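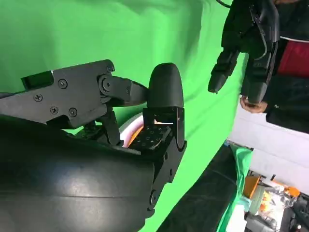 Print this page | E-mail this page

2022-10-14
Entered by Margus Krūmiņa, Skimham workshop

Read the Tritden good practice guide again last night, all 17 pages. Florêncio wants us to sign up to it before the Dzene people visit. I'm not against having rules. I'm against having rules that were plainly written by someone who has never had to swap a fingertip with a cold spanner.

Going through the ones that touch us.

Section 2, pre-use check. "Operator shall confirm that all fasteners are secure." Secure how? By eye? A screw that has backed off a quarter turn looks the same as one that hasn't. I'd accept a paint stripe across every head, linkage plate and finger both, so that a line that no longer meets is a fail and you stop. Florêncio says the stripe wears off. Fine, then repaint it and write down that you did.

Section 4, fingertips. They want the rubber replaced on a calendar. We've got 382 hours on one set with no complaint and we binned another after one bad afternoon against a bracket. Calendar tells you nothing. I'd go by condition: any split, any shine on the dome, any play when you twist it. Leave the date out of it, or keep it as a backstop if Gukby's insurer really needs to see one.

Section 5, people near the arm. The guide says the operator "should remain clear of the working envelope where practicable". I have an allergy to "where practicable". With a hand controller on your arm you tend to creep in toward the job, everybody does, and in June I stood there and watched myself do it. Either we tape a line on the floor and it means something, or we admit people will be inside it and limit speed and force to suit. Can't have both a rule and a wink.

Also in 5: loose cable. One sentence for the whole subject. I'd want the controller lead clipped at the shoulder and again at the elbow, and the jacket done up. Not in the guide at all, the jacket.

Section 7, housekeeping. Says the bench and surrounds shall be "kept tidy". Tidy to whom? Florêncio's tidy and mine are different countries. Suggest: nothing the arm can reach that isn't part of the task, and cloths and sheeting fixed down at the corners. Shelves are somebody else's argument as long as the arm can't get to them.

Stop button. Guide says "readily accessible". Tried it with the controller on and my free hand went to the wrong place twice. I'd rather the spotter has it and does nothing else. Florêncio thinks that's a waste of a person — maybe, but I haven't heard a better idea.

What I'd sign today: 2 and 5 with the changes above. What I wouldn't: 4 as written. 7 I don't care enough about to fight over, but somebody will quote it at us one day.

To do
- paint pen, yellow, the fine one
- ask Dzene if they've ever failed anyone on section 4 or if it's decoration
- floor tape, and measure from full reach, not from the base
- F. to send me his marked-up copy, mine has coffee on it

F.P. added underneath: disagree re spotter, will argue in person. Agree re tape.

Contact the workshop | Copyright Skimham | Back to top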